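Washable cloth, measured: a conversation with the finishing manager at Plodard

22 July 2018

214 shares | 3 comments

Plodard coats and prints table coverings at its plant in Rimuvau. The finishing manager has run the coating line for 14 years and agreed to discuss how printed cloth is made to resist spills, on the condition that the interview deal with process and leave pricing alone.

The base cloth arrives on rolls as plain cotton or a cotton and polyester blend. It is scoured first to remove the sizing left over from weaving. "If sizing stays in, the pigment sits on top of it and comes off with it," the manager said. "Most complaints about fading are complaints about scouring."

Printing follows. Plodard uses pigment with a binder for children's patterns and reactive dye for solid colors. The pigment route needs no steaming and less rinse water, but the hand of the cloth is stiffer. Checks are the hardest pattern to run. A check shows any skew in the weave, and a customer who lays the cloth along a straight table edge will see a deviation that would pass unnoticed in a floral.

"We reject on skew more than on color," the manager said. "Color you can argue over. A line that runs off the table you can't." 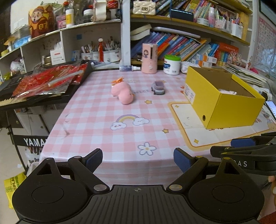

A buyer at Kulkarni took a different view of skew, saying that households rarely return a cloth for it and that the usual reason given is cracking along the fold. The manager accepted the point in part. Cracking belongs to the coating, which is acrylic on the Plodard line and is applied in two thin passes with a drying stage between them. A single heavy pass is cheaper and fails sooner.

The plant tests for this on a flex machine. The current coating reached 732 cycles before the first visible crack under a 10x lens. The previous recipe reached 529. The change was a softer resin and a lower curing temperature, and it slowed the line.

Asked whether the softer resin stains more easily, the manager said yes. "Tomato and turmeric, mainly. A softer film takes up oil faster. Wipe it the same hour and you won't see a difference between the two recipes. Leave it overnight and you will."

Care labels were the next subject. The manager advises a damp cloth and mild soap, no bleach, and storage on a tube. Machine washing is permitted for the uncoated range only. Ironing a coated cloth, even from the reverse, will mark the film.

A trial of a water-based repellent, made by Piria, is scheduled for August. It leaves the cloth softer and can be washed by machine, but has to be renewed by heat in a dryer. "That is an instruction people will skip," the manager said. "So we test it with the dryer step and without, and we publish the lower number."

Comments (3)

hemline_9: Storage on a tube is correct. Mine was folded in a drawer for one winter and split on every crease.

R. from the coast: Does the two-pass coating apply to the round cloths as well? The label doesn't say.

oilcloth_fan: Turmeric does come out of mine if I leave it in a sunny window. Takes a few days.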